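Picking robots get better at mixed goods, but the housework must wait

24/07/2025 — By Anouk Baert

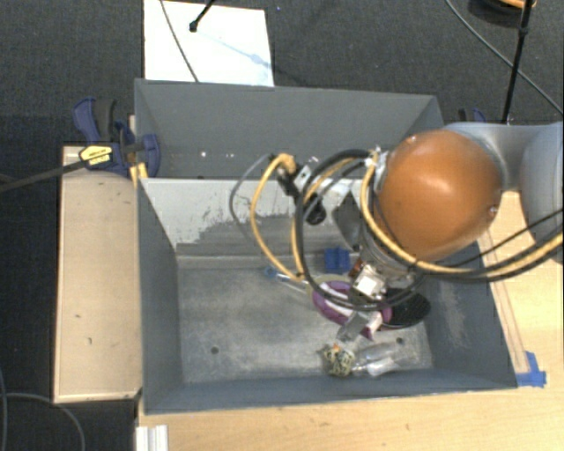 Whether a machine can tidy a room or empty a returns box is a question that shops and families ask more and more often, and this summer the company Mekeo tried to give a partial answer. Its engineers finished a trial of 1000 picks with small household goods, carried out together with the mail-order firm Kastell. The task sounds simple. The arm must take one object from a gray metal bin, lift it over the wall and put it down in the next place. A child of four does this without thinking. For the arm, every object is a new problem: a crumpled-looking ball with a black and yellow pattern has no flat side to hold, and a piece of clear plastic lying on a gray metal floor shows the camera system little more than some white reflections.

According to Mekeo, 289 of the picks failed at the first try. In most of these cases the gripper closed beside the object or pushed it against the wall of the bin. The machine was allowed a second try, and many of the objects were then picked up, but the company did not publish a separate number for this. It says that it wants to repeat the test before it speaks of a success rate.

Kastell is interested because of its returns department. Every day customers send back toys, kitchen tools and small things for the bathroom, and people must take them out of boxes, look at them and sort them. The work is dull and hard on the back, and the firm has difficulty finding staff for it, above all in December. The manager of the department, who followed the trial from the start, said she had expected less. "It is slower than my slowest colleague," she said, "but it does not become slower in the afternoon. If it can take the easy half of the goods, we will be glad to do the other half by hand."

Speed is still the weak point. In the trial, the arm needed so much time to choose where to grip that a trained worker could empty 4 bins while the machine emptied one. Mekeo expects that newer software will make the choosing faster. The movement itself is kept slow on purpose, so that goods are not damaged.

Transparent and soft objects remain the most difficult group. Hard objects with a clear outline and a strong color gave few problems, provided that they did not lie under something else. When objects touched each other, the machine sometimes lifted two together, and a worker had to separate them. For a shop this is a small annoyance. In a kitchen drawer with knives and glass it would be a more serious matter.

The software firm Purnura, which is not part of the project, warns against hopes that are too high. It works on machines for folding and stacking in laundries, and it gave up its plan for a home version last year. In its opinion a bin is a kind place for a robot: it has four walls, it stays where it is, and nobody walks through it. A living room has carpets, cables, pets and poor light in the evening. The firm believes that shop floors and stockrooms will have useful machines long before ordinary homes do, and that the first home machines will do one chore only, such as loading a dishwasher of a known type.

Mekeo does not disagree with this. The company has no product for the home and does not plan to announce one. Its next step is a longer trial in the stockroom of Aerts, a chain of shops for household goods, where 2 arms will work next to the staff. They will sort returned articles that are not packed, and a worker will check each full box before it goes back to the shelves. The trial is planned to start in December, after the new tables have been installed. Aerts said that no jobs will be cut during the test and that the results will be shared with its employees first.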